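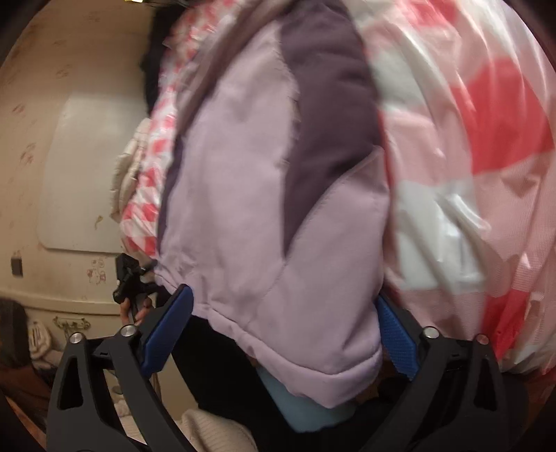
The Coat Drawer, and Other Places Winter Goes

Every March I have the same argument with the hall closet, and every March the closet wins on points. The weather has gone soft, the street is the color of old dishwater, and I decide that winter is over. I pack away the heavy things. Then it snows, and I spend a morning on my knees looking for the one pair of gloves I was so pleased to have stored properly.

I grew up in a house where this was done by my grandmother, on a day she announced at breakfast, with no appeal. Everything wool went into a cedar chest at the foot of her bed and everything else went into the attic in suitcases that had never been anywhere. If it got cold again after that you wore two sweaters from the summer pile and kept quiet. I thought this was tyranny. I now think it was the only working system I have ever seen, and I have tried most of the others.

My apartment has one closet that counts. The listing called it a walk-in, and you can walk in, provided you then back out. It holds coats, boots, the vacuum, a folding table, a box of cables that fit nothing I own, and a suitcase full of other suitcases. When I moved in seven years ago I had a plan for it, drawn on graph paper. The plan is still in there somewhere.

The first year I bought vacuum bags. You know the ones. You put in a comforter the size of a calf, attach the hose, and watch it shrink down to something like a large cracker. It is the most satisfying four minutes in housekeeping. I did the comforter, then the sweaters, then a bathrobe, then a throw pillow that had done nothing wrong. I slid them all under the bed in a stiff little stack and told everyone I knew.

By August every one of them had let its breath back in. I noticed because the bed had started to creak when nobody was on it. When I finally opened the bag with my good down jacket in it, the jacket came out with the permanent posture of something that had been sat on by a family. I hung it in the bathroom while I showered. I put it in the dryer with tennis balls, which sounded like a man falling down the stairs for 90 minutes. It recovered most of itself, but the left sleeve has been flat ever since, and I wear it anyway, with that arm slightly forward so people will think I am in a hurry.

The second system was the label maker. I'll be brief, as the label maker was not. I labeled six bins, then the shelf each bin went on, then the closet. I labeled the label maker. The trouble came when I had to put away a scarf that was too light for WINTER ACCESSORIES and too warm for SPRING, and I stood there holding it for so long that I ended up putting it on and going out for a sandwich. It has lived on the doorknob ever since. The doorknob, at the time of writing, is the most successful storage in the apartment.

Then came storage for hire. There was a place called Tunwood out past the car wash that would keep your off-season clothes for you. They sent a box, you filled it, a van took it away, and when you wanted it back you asked. I liked the idea very much. I liked it right up to the first cold morning in the fall, when I learned that "asking" meant a form, and that the form wanted a window of up to 22 days. I went to work that week in a rain shell with a cardigan under it and a second cardigan over it. A man on the bus offered me his seat.

When the box did come back, everything in it was perfectly folded, far better than I'd folded it. Somebody out past the car wash had looked at my packing and been unable to leave it alone. I found that harder to live with than the wait, and I canceled.

My friend Nesrin Çınar does not store anything. She owns one coat. It is brown, it comes to her shins, and she wears it from the first frost until she is visibly suffering, after which she hangs it on a hook and it simply waits there. I asked her once what she did about the in-between days and she said, "I'm either cold or I'm hot." She has been my friend for a long time and I have never managed to sell her on a problem.

I have tried being Nesrin. I lasted one season. It turns out I own coats the way some people own mugs, which is to say that I can't account for most of them. There's the raincoat that isn't. There's the long black one bought for a funeral and since worn to every wedding. There is a wool thing by a label called Dullerard, which I bought on sale entirely for the name, and which sheds so thoroughly that I could be tracked in it by a child. There's the flat-armed jacket. And there is a car coat of my father's that doesn't fit, has a burn on one cuff, and is not up for discussion.

That last one is where the decluttering books lose me. I have read several. They all want you to hold the object up and interview it, and they are all written by people with very calm kitchens. I did hold up my father's coat. It smelled of pipe tobacco and the inside of a Buick. There was a parking stub in the pocket and half a roll of mints, and I put the mints back and hung it up again at the good end of the rail, and then I was no use for the rest of the afternoon. The book had told me to allow ten minutes per garment.

What I did get rid of, that same spring, was a heap of things that had never meant anything to me at all, and those were somehow worse. Shirts I'd kept out of guilt at the price. A blazer with the pockets still sewn shut. Ski pants. I have been skiing once, sitting down. I carried the whole lot to the thrift store on Predari Street and felt wonderful for two blocks, and then I saw a pretty good lamp in the window. The lamp is in the hall closet.

So, March 2022, and where things stand. I have given up on systems, in the sense that I now have a very small one and don't call it that. The heavy coats go to the left end of the rail. The light ones go to the right. The middle is for whatever the day is doing. Nothing is put in a bag, nothing is sent away, and the comforter goes on top of the wardrobe in an old duvet cover, where it looks like a person hiding, but I have gotten used to him.

I have also picked up some rules, if you want them, which you can take or leave.

Wash it before you put it away. I resisted this for years out of laziness and paid for it in moths, who will walk past a clean sweater to get to one with soup on it. Everybody's mother says so and everybody's mother is right.

Empty the pockets, but look at what's in them first. One year I found 37 dollars, a key to an apartment I no longer rent, and a note in my own handwriting that said "ask about the hinge." I never found out which hinge.

Close the zippers. An open zipper in a dark closet will find the nearest knit and get its teeth in, and you won't hear about it until October.

Don't fix things in the fall. That's when the button is missing and the lining has come down and you need the coat by eight in the morning. Fix them now, when you're sick of the sight of them. I take mine to a tailor called Başaran, two flights up over the bakery, and in March the place is so quiet that he'll talk you through the whole lining if you let him. In November you can't get up the stairs for the line. He has looked at the flat sleeve, by the way. He held it for a while, squeezed it in a couple of places, and asked what I had done to it. I told him about the vacuum bag. He gave it back to me without writing a ticket.

And leave one pair of gloves out. I mean it. Put them in the drawer with the takeout menus, where you'll come across them. My neighbor Ewurabena Asamoah keeps hers in the freezer, on the grounds that if she needs them she will already be thinking about cold things. I laughed when she told me. Then we had that storm, and I watched from the window as she scraped her windshield in perfect comfort while I was out there later with a pair of oven mitts.

I started on the rail this morning and got as far as the boots. The forecast says fifty-eight and sunny through the end of the week. I've moved the black coat to the left, then back to the middle, and I'm leaving it there until I've had lunch.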